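We use cookies to keep this site running and to remember your language. Accept | Manage settings

Section 4: Opening and Searching a Statement Collection

Welcome to the good part! By now you have installed the Trusdale reader and signed in with your library or community account, so you are ready to get into the Derovau collection - 1,464 written statements given to the public inquiry into the Derovau residential schools, along with the inquiry's final report. Former students, parents, brothers and sisters all have their words in here, and we are so pleased that you can now read them from home.

Before you start

You need a screen name, your reader card number and a working connection. The first download takes up some 80 megabytes of space. If you are setting up a shared computer in a band office or reading room, do these steps once under the main account and everyone else can skip to step 4.

CAUTION: Many statements describe violence, neglect and the loss of children. Support line numbers are listed under Help > Talk to Someone, and that page opens even when you are signed out.

1. Open the reader and choose Collections from the top menu. Click Derovau, then click Get.

2. Wait for the bar to fill. You can keep using the reader while this goes on, but don't close the lid of a laptop or you will have to start the download over.

3. When the word Ready shows up next to the collection name, click it. The terms of use appear. Please read them all the way through (they are short, and they were written together with the families). Click Agree to go on.

4. Type a place, a school or a year into the search box and press Enter. Try Sarkumgate to see how it works. Results are shown 20 to a page, oldest first.

Note: Spellings changed a lot over the years, and clerks often wrote names down by ear. Turn on Sounds Like, to the right of the search box, and you will find so much more! It is slower, so turn it off again when you know the exact spelling.

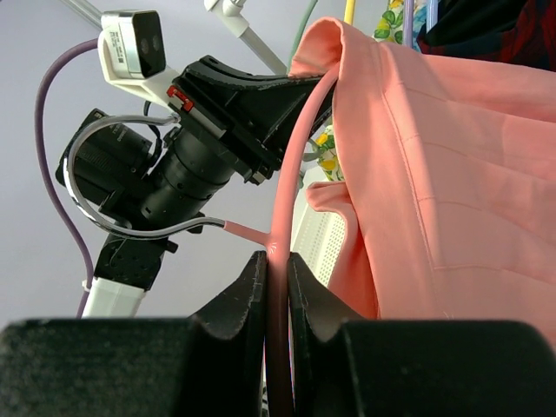 5. Click any result to open the statement. The left side shows the typed text and the right side shows the scanned page. To see only one of them, drag the gray divider all the way over.

6. To save a passage, select the words and press Keep. Your kept passages go into a folder called My Notes, where only you can read them.

7. To cite a statement, click the quotation mark at the bottom of the page. The reader copies the statement number, the volume and the page for you - a real time saver if you are writing to a council or preparing a class.

CAUTION: Some witnesses asked for their names to be held back. Their statements carry a blue band. Don't add names to these in public comments, even if you are sure you know who is speaking.

Linking statements to the report

Every recommendation in the report has a Sources button. Click it and you get the statements behind that recommendation, which is a wonderful way to read both together. You can keep up to 5 statements open at once in tabs.

If Sources stays gray, your copy of the index is out of date. Go to Tools > Refresh Index and try again. The index was last rebuilt on 2018-05-03 by Kamil Šimko at Hudec, who also fixed the broken links in Volume Two.

Go on to Section 5 to set up printing and large type.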